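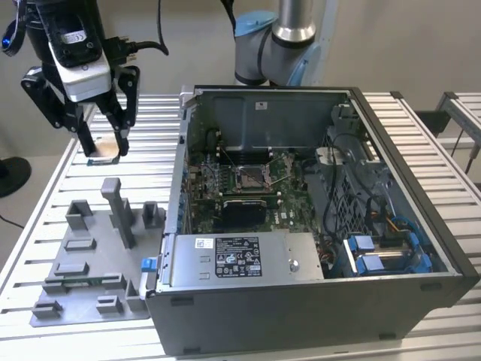
Where we're up to with the Sirkau community language archive

Hi Houda, here's the September update, a bit longer than the last one because plenty has happened!

The recording side is going really well. Müzeyyen Akgül and I have now sat down with 20 speakers, mostly in their own kitchens (I have never drunk so much tea), and the lullabies alone would make a lovely little collection. Udo has catalogued everything up to the end of August and is working through the backlog in the evenings.

Transcription is slower than I'd hoped. The older Osten dialect has sounds our spelling guide doesn't cover, so we've stopped to fix the guide first – three drafts so far, and I think the latest one will stick.

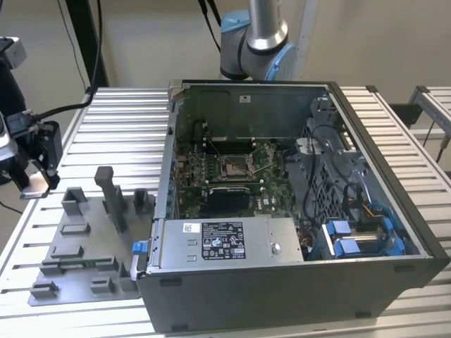 Storage for the sound files has been on my mind too, as the archive has outgrown the two drives you paid for last year. I'd like to keep one full copy at the library and another at the Güneş centre, on plain desktop computers we can look after ourselves. A second-hand Dell tower would do us nicely, the sort where the side panel comes off and you can get at the memory slots and power supply without a fight. Please don't worry, I'm not asking for extra money. We underspent on travel and I'd just need your okay to move it across.

School visits

Five classes have heard the recordings, and the kids were brilliant. One group wrote new verses for a harvest song and now wants to perform them at the spring fair. Müzeyyen is helping with the pronunciation and being very patient about it.

Still to do

The consent forms need translating before we go back to Osten, and I owe you the receipts for the microphones. You'll have both with the next report. If you can make it out to Sirkau before then, come and have a listen – there's always cake.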